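Washing and drying plates by hand, the quick way

Wrote this up for the Kundora kitchen page, people kept asking. Works for everyday plates, side plates, the flat rectangular kind with rounded corners too. Those are the annoying ones, more on that further down.

What you need
Dish soap. Any.
A soft sponge, the non-scratch side only
Two clean towels, one for drying and one to stack on
Baking soda for stains
A rack with slots, if you have one. Mine is the Vovcombe, 46 bucks, overpriced but it fits narrow plates.

Step 1. Scrape
Everything into the trash or compost. Use a rubber spatula or a bit of bread. No knives, they leave gray marks on pale glazes.

Step 2. Rinse right away
Lukewarm water. Tomato sauce, beets, berries, anything red, rinse it as soon as you get up from the table. Light pink and white plates pick up a stain fast and then you see it every single time.

Step 3. Wash
Fill the sink halfway, soap in while the tap runs. Glasses first, then plates, pans last. Put in no more than 6 plates at a go or they knock into each other. Front, back, then run the sponge along the rim. Grease sits on the underside and people skip it, then the whole stack feels sticky.

Step 4. Rinse again
Under the tap, tilted. Hold by the edges.

Step 5. Check for smudges
Turn the plate toward the window. A faint reddish mark near the middle is usualy sauce or lipstick off a cup that sat there. Paste of baking soda and a little water, leave it 3 minutes, rub in small circles, rinse. Still there? Do it once more. After that it's probably in the glaze, live with it.

No baking soda on anything with a metallic rim. Ruined a Kohlhase saucer that way.

Step 6. Dry
Rack first, towel after. If you're going straight to the towel, opposite edges, one hand up at the top left and the other down at the lower right, turn it as you go. Thin plates like that grip better than a pinch on one side. Don't squeeze.

Step 7. Put away
Biggest at the bottom. A paper towel between the nice ones. Rectangular plates all facing the same way, corners lined up, otherwise the stack creeps and the top one slides when you open the cupboard.

About those flat ones
No rim to hook a finger under. Wet and soapy they just go. Lay a folded towel in the bottom of the sink before you start, and wash them one at a time. Rubber gloves help if they have a bit of texture, the smooth ones make it worse.

Plastic plates, like the Plasa picnic sets: same steps, but skip the hot water and give greasy ones a second round of soap. They hold on to oil. Dry them standing up, water sits in teh corners if you lay them flat.

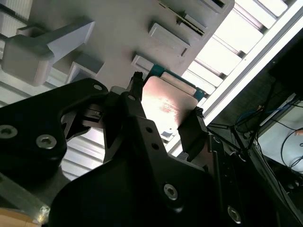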